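Science Corner > Machines > How We Test a Robot's Fingers

We use cookies to remember which pages you have read. You can change this in your settings.

HOW DO YOU TEST A ROBOT'S FINGERS? WITH SOCKS, MOSTLY

You have ten fingers, and you have probably been careless with all of them. A robot that picks things up often has only two. The part that holds the fingers is called a gripper, and people spend whole careers arguing about what shape it should be.

My name is Hannelore Ehlers and I am one of the people arguing. In November our workshop had two kinds of gripper fingers to compare, the Pokell and the Lirker. The Pokell is stiff. The Lirker bends a little when it pushes against something, like a ruler pressed on the edge of a desk. We wanted to know which was better at laundry.

You might think laundry is easy. Your parents certainly think so, or they wouldn't keep asking you to help. For a robot it is horrible. A wooden block stays the same shape while you reach for it. A sock has no plans to stay any shape at all.

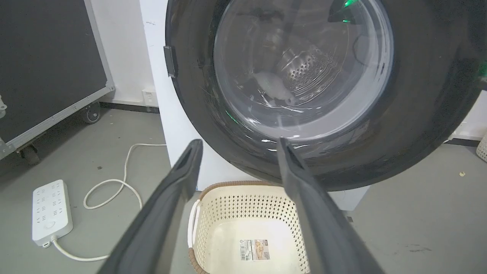
A fair test means changing one thing and leaving everything else alone. If you race two toy cars, you don't send one downhill and the other through a puddle. So both pairs of fingers got the same washing machine, the same arm and the same jobs. Each pair had 62 tries at pulling the door open and 62 tries at taking something out of the drum and dropping it in a basket.

We also had to decide what counts as a success. This took longer than you would believe. If the robot picks up a sock and drops it on the floor, has it done the job? (Ask at home. The answer is no.) We wrote the rules down before we started, so that no one could change them later to help their favorite fingers. I had a favorite. I am not going to say which.

Then there is the matter of seeing. One camera can ride on the robot's wrist, close to the fingers, and go wherever the hand goes. Another can look from higher up. The wrist camera is good at small things, such as the edge of a door. The high camera is better at telling you where everything is, at least until the arm gets in the way, as arms do. 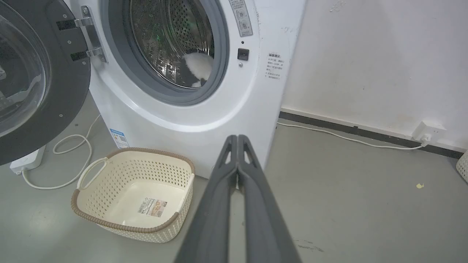 Couldn't you just give it five fingers, like a person? Fatima Adeyemi wanted to know that, and so do most of the children who write to us. You could, and some people do. But every extra finger needs more parts to move it, and every part is one more thing that can break before lunch. Two fingers can do a surprising amount. Try it yourself – use only your thumb and one finger, and take a sock out of a drawer. Now try closing the drawer without letting go of the sock.

Back to the scores. With the door, the stiff Pokell fingers did better. A door needs a firm pull, and the bendy ones sometimes slid off the edge and closed on nothing, looking very pleased with themselves. With cloth it went the other way. The Lirker fingers could press against the curved side of the drum and bend as they slid under the thing they wanted. The Pokell fingers pressed against the drum and simply stopped.

Big fluffy things were a puzzle of their own. They are easy to grab, but a gripper may catch only a tuft, and then the rest hangs down and swings. Round glass doors cause trouble too. A camera looking at curved glass can see reflections as well as whatever is behind it, and a computer has to be taught the difference.
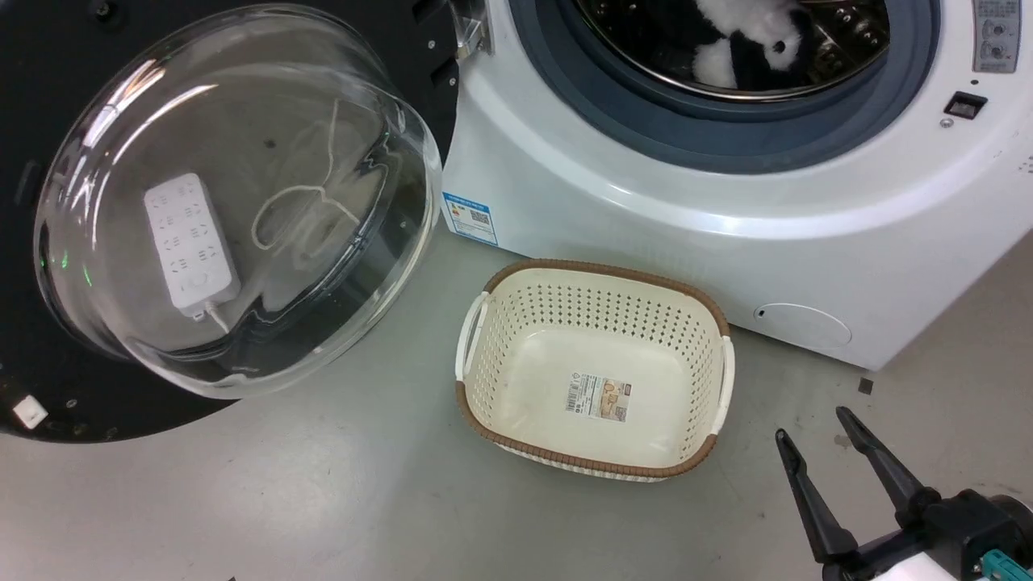
According to Gwenllian Wynne, the whole contest was unfair from the start, as a good robot ought to swap its fingers the way a cook swaps spoons. She has a point, and it is annoying. Swapping takes time, though, and the robot must put the new fingers on perfectly straight or it will miss everything by the same small amount, all day long.

So our next test is a third pair, stiff at the bottom and bendy at the tips. Mieke Prins is drawing them now. They don't have a name yet. Suggestions are welcome, but we already have plenty of votes for "Pinchy."

Last updated April 2026 | Contact the Science Corner | Back to top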